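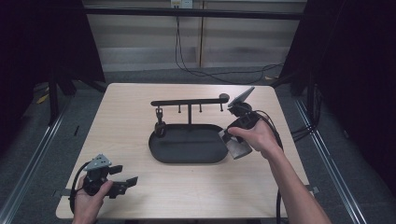
The hanging station at Osora, two hand-held grippers either side of the stand. One strap on, three pegs still free.

July
By Imani Mosoti

Notes from the Osora visit, typed up on the train back, so excuse the state of them. We had the morning only. Got there 9:40, badge, coffee, straight downstairs.

I'd asked to see one station properly instead of all of them quickly. Glad I did. Godfrey Kombo runs it and looks after the hardware, which means he's the one with the hex keys in his shirt pocket.

The setup first. Light wood-grain table, rounded corners, brackets at both sides. Black curtains left and right, dark gray carpet. On the table a little black display stand, the kind a shop would put bracelets on: oval tray, post, crossbar, short pegs with a knob on the end. The job is hanging things on the pegs and taking them off again. The operator does it with a gripper in each hand, cable running back over the wrist, and the recordings go to the team at Cevidcombe who train the arm cell on them. We didn't see the arm cell, it's in the other building and was down for a controller swap.

Why a stand like that? Godfrey says it's mean to you. Pegs are short, the knobs catch, and the bar moves if you lean on it. Straps worst of all becuase they twist. He went through a box of other stands from Yalçınkaya before settling on this pattern and keeps a spare under his desk.

Now the looking after, the bit I came for.

Finger pads. These wear out first. Godfrey changes them at 4000 cycles on paper, closer to 3000 in practise if the week has been all buckles and clasps. Metal on pad chews the face. He runs a thumbnail across it, and if the nail catches, new pads. Two screws a side. He did a pair for us in the time it took me to find my pen. Old ones go in a jar with the cycle count written on tape, so he can see which items do the damage. Good idea, stealing it.

Top plate. Flat gray plate on top of each gripper, screwed down. Screws work loose from handling. He checks them at the start of each shift, finger tight then a quarter turn. No threadlocker, he tried it and stripped a head getting it out again. If the plate shifts even slightly the positions come out skewed and you may not notice until the data's been sent. They lost a run of 1051 recordings that way in spring. He didn't look happy telling it.

Cables. Always cables. Strain where they leave the gripper body, and again at the wrist where they bend all day. He leaves a generous loop and lets it ride over the back of the hand. Too short and it tugs the gripper round, too long and it drags across the table and takes the tray with it. We both tried it. I had it too long. Tray went nearly to the edge. Replacements are made up in house, 7 in the drawer at any time, and the old ones get cut in half so they can't creep back into use (we should do this!!).

Zeroing. Fingers full open, full closed, wait for the reading to settle, write it in the book. Paper book, by choice. Left and right units have their own pages. The left one drifts more and he suspects the Barnetti bearing in the slide but hasn't had the thing apart yet. Wants a quiet afternoon for it.

Table position. The brackets get checked against a template. Somebody bumps the table, you redo the template, no arguing. The stand itself isn't fixed, that's deliberate, gets put down slightly differently for each run.

My own go: managed a strap onto a peg at the fourth attempt. Thumb along the side of the gripper, not over the top, is the trick. Your hands want to rotate and the fingers are further out than you think. Forearms sore after ten minutes. Operators rotate every half hour and I can see why.

Questions I forgot to ask: how they clean the pads, wipes or just air? And what happens to the zero when the room warms up, it was stuffy in there by eleven. Will email.

To do for us: pad jar, a zero book per gripper, order the longer cable. Godfrey has offered to send a copy of his shift checklist, and he'd like to see our bench in return. Told him to give us a few weeks to tidy it.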